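Grulthorpe Household Packaging Text Collection
Data card and README, version 2
Last revised: 8 Jul 2026

Summary

The Grulthorpe collection is a set of 2,571 short texts copied by hand from the packaging of everyday household goods. Each record holds the wording of one panel, the language or languages in which it is written, and a broad product group. It is intended for work on language identification, spelling normalisation and the study of mixed-language labels.

Contents

records.csv – one row per panel
groups.csv – the 20 product groups and their codes
notes.txt – decisions taken on difficult cases
LICENCE.txt – terms of use

Of the records, 670 contain more than one language. Chinese and English are the most frequent pairing. Product groups cover dry foods, cleaning goods, stationery, dental care and similar items sold in ordinary shops.

How the texts were copied

Wording was typed exactly as printed, including capitals, odd spacing and spelling mistakes. Where a label mixes scripts on a single line, the line is kept whole and both languages are entered in the field "lang". A line such as "DENTAL FLOSS 青年牙线棒" therefore carries the value "en;zh". Text running down a panel is entered in reading order, and its direction is given in the field "dir".
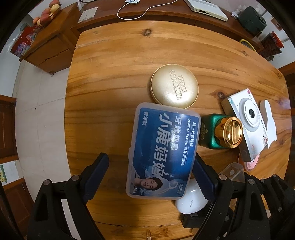
Line breaks are marked with a vertical bar. Batch codes, barcodes and use-by dates were left out, as were postal addresses and telephone numbers. Brand names are retained in the main text and repeated in the field "brand" to allow users to remove them.

Each record was checked by a second reader. Differences were settled by the Skemari language desk, whose decision is final for this version.

Known limits

The sample reflects what was on sale in Moltau and should not be read as a fair picture of any wider market. No record is longer than 1,000 characters. Traditional and simplified Chinese share the code "zh" – a separate script field is planned for the October release.

Terms of use

The collection may be used for teaching and research. Rights in the original wording remain with the makers of the goods. Published work should cite the collection by name and version number.

Corrections

Please quote the record number and the field concerned when reporting an error.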